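Section 4: Setting Up a Folding Table and Folding Your First Towels

Okay, you've got the drying rack up and the shelf inserts clicked in, so now we get to the part I like best! I wrote most of this guide on a Wednesday night with a pile of hand towels next to me, so forgive me if I get carried away. If you skipped Section 3 (labeling the shelves), you can do it later, but have at least one empty shelf ready before you start.

What you'll need

A table you can stand at without hunching over
A foam board, big enough for your longest hand towel
Clean, fully dry towels
One Skisora shelf bin per stack (the shallow kind, the deep ones swallow everything)

Getting the surface ready

1. Clear the table and wipe it down. Let it dry all the way.

2. Lay the foam board flat and slide it around until you have a strip of bare table along the far edge and both sides. Mine wanders if I lean on it, so I press down on the corners once and then leave it alone.

3. Run your palm over the board. Crumbs and grit will show up as little bumps under a thin towel, and they dent the foam too.

Note: A bare tabletop works fine if you don't have a board. I folded on one for years! The foam just grips the cloth a bit, and I find the corners stay where I put them.

Caution: Keep hot irons off the foam board. Please. I have already replaced one. If you want to press a towel first, do it on the ironing board and let it cool.

Laying out the towel

4. Hold the towel by two corners on a short end, give it one good shake, and lower it onto the middle of the board with the long sides running away from you.

5. If there's a logo or a bit of embroidery, put that end closest to you. You'll want to know where it is when we get to the last fold.

6. Smooth from the center out toward the long edges. Go lightly, because terry stretches and you can pull a perfectly good rectangle into something like a kite.

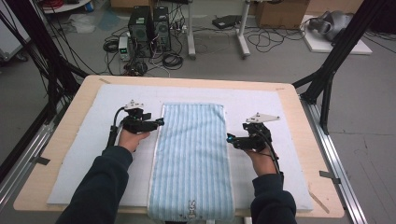
Fig. 4-1. Striped towel laid flat and smooth on the foam board, bunny logo at the near end.

7. Look down the hems. Stripes are a big help at this stage (Ingvild Nyberg, who tested the first draft of this section, now refuses to buy plain ones). If the stripes bow out, lift that side and set it down again.

Folding

8. Take the left long edge and bring it over to the right one. Line up the hems, then smooth once along the fold.

9. Bring the far end down toward you, stopping at the near hem. You now have a folded rectangle with the logo end at the bottom of the pile.

10. Fold in half once more the same way, and turn the whole thing over if you'd like to check whether the logo ended up on the outside. On some towels it hides, depending on which face you started with. Flip the towel before step 4 next time and see if you like that better.

Note: Thick bath towels don't like that last half fold. Do thirds instead, and give them their own shelf.

Stacking

11. Put each towel in the bin with the rounded fold facing out. I stop at 15 thin hand towels per bin, and fewer if they're fluffy.

12. Add freshly washed towels to the bottom of the stack and take from the top.

Washcloths and odd sizes are in Section 5.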